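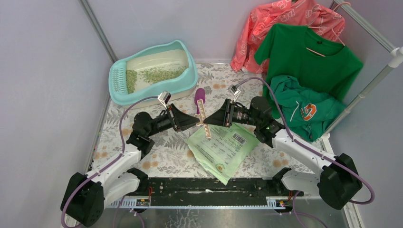 Houshang Sadeghi asked after the last report whether the dropped handovers and the jammed finger in March were one fault or two, and whether the cell should have gone on running between them. They were two faults. It should have been stopped sooner.

Draltholm household handling cell: progress to the end of April

Work done

The two arms completed 328 handover attempts in the period, using small household items passed from one gripper to the other over the table. Of these, 99 failed. Most failures were with narrow objects such as hair clips, where both grippers have to close on a short length of the item at the same time. Clothing and soft packaging gave fewer failures but took longer per attempt.

Fault one: late closing

From the second week of March the right gripper began closing late. The delay was small at first and we put it down to the new handover timing. By the middle of the month it was long enough for the left gripper to release before the right one had hold. Skemo traced it to a worn connector on the right arm, which was dropping messages when the wrist turned past a certain angle. The connector has been replaced and the delay has not come back.

Fault two: finger caught

At 10.40 one morning an operator reached in to pick up a dropped clip while the arms were paused. The pause had been set in the software only. The left arm received a queued command and closed on the operator's forefinger. The grip force was at the low setting and the injury was a bruise. The stop button was within reach and was used. The accident book entry has been copied to Laitinen, as the grant terms require.

The queue was not being cleared on pause. This was our error and had been in the control program since the Saltar update. We did not test pause behaviour after that update and we should have.

Changes made

Pause now clears the queue and cuts drive power to both arms. Hands stay outside the table edge unless the power light is off. Dropped items are picked up with a reaching tool where possible. Pause and stop are checked at the start of each shift and the result is signed for.

Effect on the plan

The cell was out of use for 13 working days. We ask to move the second milestone back by that amount. There is no change to the total budget. Parts and the Skemo visit were met from contingency.

Still open

The left arm has the same type of connector and has not been changed. The part is on order. Until it is fitted, that arm is limited to half speed and its cable is inspected every 24 running hours. We have also not yet repeated the clip trials at full speed, so the failure count above should not be taken as the rate after repair.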